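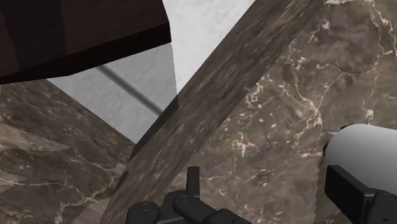 Bilal Kanaan wanted to know whether the ladder check could be skipped if the ladder had only been used once since last fall. No, Bilal, please check it! One afternoon of somebody heavy standing on the top step is plenty to loosen a spreader, and it takes a minute. I've moved ladders up to the front of the list so they get done while everyone is still fresh.

Search this site Enter keywords Go

HOURANI HALL COMMUNITY LIBRARY
Fall safety walk-through, checklist with comments

Walked by Nour Masri, starting at 8:30 in the morning. Marks are OK, FIX or WATCH. I love doing this walk, and this year's went better than any of the ones before it.

1. LADDERS AND STEP STOOLS

Stepladder, back stairs: OK. Feet have good rubber, spreaders lock flat.
Stepladder, children's room: FIX. One foot is worn down to the metal. Tagged and locked in the closet. Do not borrow it for the banner.
Kick stools: OK, all of them. They sink and grip the way they should when you step up.

2. BOOKSHELVES

Wall anchors, local history: OK. I pulled on every bay and nothing moved.
Wall anchors, fiction A to M: OK.
Wall anchors, fiction N to Z: WATCH. The last bay has a little give at the top. The screw is tight, so I think the plug is turning in the plaster.
Top shelf loading: FIX. The atlases have crept back up to the top again! Each one weighs as much as a small dog. Bottom shelf, please, spines out.
Rolling carts: OK. The Drudetti cart finally got its new brake and it stops dead on the ramp. Try it, it's a pleasure.

3. EXITS AND WALKWAYS

Front doors: OK. Both leaves open with one hand.
Side exit: OK today. The book sale boxes are gone and the whole path is clear, a first for any fall walk I've done.
Exit signs: OK. Held the test button on each, all stayed lit.
Rear exit: FIX. The door drags on the sill for the last few inches. It opens, but my mother could not open it, and that's the test I use.
Aisle width, main room: OK. The narrowest aisle is 60 inches, measured at floor level with the chairs pushed in.
Posted occupancy: OK. The card by the coat hooks says 298 and you can read it from the door.

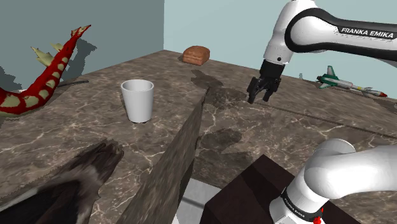
Chairs stacked against the coat hooks are fine up to six high. I found a stack of nine and took it down. Whoever built it has a great sense of balance, but let's keep to six.

4. FIRE

Extinguishers: OK. Needles in the green, pins in, tags signed. The one in the kitchen hangs behind the door when the door is open, so I put a red arrow on the wall.
Smoke alarms: FIX, one unit. The reading room alarm chirped twice while I stood under it. Battery is on my list for this week.
Stove hood: WATCH. Filter is greasy but not dripping. Soak it before the November supper.
Call point by the stairs: OK. Disside came out to reset the panel and were done before the coffee was.

5. ELECTRICAL

Extension cords: FIX. Two cords plugged end to end behind the copier. I replaced them with one long one and taped it down, but we need a real outlet there.
Space heater, office: FIX. It had 1,000 watts on the label and no tip-over switch. Out it goes. The radiators kept the office at 73 all morning anyway.
Outlet tester: OK. I used the Testuvex one from the drawer and every outlet in the main room came up good. Wonderful little gadget, put it back when you've used it.
Lamp in the map corner: WATCH. Cord is stiff near the plug.

6. FIRST AID

Main kit: FIX. Out of large bandages, and the eye wash has expired.
Kitchen kit: OK. Burn gel is new.
Emergency numbers: OK, retyped in big print and taped inside both lids.

COMMENTS

Rear door and shelf anchor first, then the call about the outlet. If you fix something, write your initials and the date next to the line on the paper copy in the office. Bilal has the key to the tool cupboard and says the wall plugs are in the blue tin.

Last updated: November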